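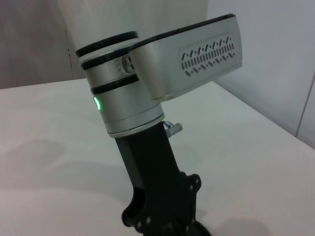
Home About Workshop Reviews Archive Contact

Six weeks with the Pirnent arm

I promised a few of you I would write this up once I'd had the arm long enough to have real opinions, and then of course I kept putting it off because I was having too much fun with it. So pour yourself something, this may take a while.

For anyone new, I run a small workshop in Hundham where I make enameled buttons and pins, and for years I have been moving little blanks from one tray to another by hand. Thousands of them! My wrists had started complaining, and when Ketill Arnardóttir told me that Pirnent would rent out a tabletop arm by the month, I signed up for their starter kit that same evening. It costs 483 a month with the support line included, or 527 if you want the suction tool as well. I went with the suction tool and I would tell anybody working with small flat pieces to do the same.

The box arrived with the arm, the controller, a mounting plate, a bag of screws and a printed booklet of 39 pages. The booklet is lovely for the first half and then gets strangely short of breath right when you reach the air connections. There's a little fitting that sticks out sideways at the wrist, a pale gray elbow with a metal hex piece, and I spent a whole afternoon wondering how hard one is supposed to tighten such a thing. I called the support line and got Inger Eyvindsson, who was patience itself. She stayed on the phone with me for 40 minutes and never once made me feel silly, and she has since sent me a much better sheet on the air side. I hope they put it in the box for the next person.

As for the arm itself, I think it's a handsome machine. I didn't expect to care about that, but it sits six feet from where I drink my coffee and I look at it all day long. The silver parts have a nice brushed finish, and there's a zigzag of slots along the flat side of the upper link that my sister says looks like knitting. The black bracket down at the tool end has a wavy, scalloped outline that I was less sure of at first – it seemed fussy – but it has grown on me. My favorite thing is the small green light on the wrist. Green means it's ready and happy, according to the booklet, and I find myself glancing over at it the way you'd check on a pot of soup.

Teaching it is easier than I feared. You push a button, guide the arm along by hand to where you want it, save the spot, and go on to the next. My first routine took me most of a morning, and now I can set up a new tray layout before lunch with time left over to sweep. It's a good bit slower than my own hands, I should say. I had hoped for faster. But it carries on while I'm at the kiln or answering mail, and by the end of the day the trays are done and my wrists feel fine, so I've stopped minding.

Some grumbles, because I do have them. The controller fan is loud. The software asks you to log in again every single morning, which drives me up the wall. And the mounting plate wants a really solid table. My old one had a wobble and the arm would miss its spot by a hair, so I ended up buying a proper white worktop from Holst, and that was money I hadn't planned on.

I did look at the Zurholm kit too before I signed. It is cheaper to rent, but you have to commit for a full year, and I wasn't ready to do that with something I had never tried. With Pirnent I can send it back with a month's notice. I've renewed through September for now and will see how the holiday orders look after that.

If you have questions about the air fitting, please ask in the comments. I know rather a lot about it now.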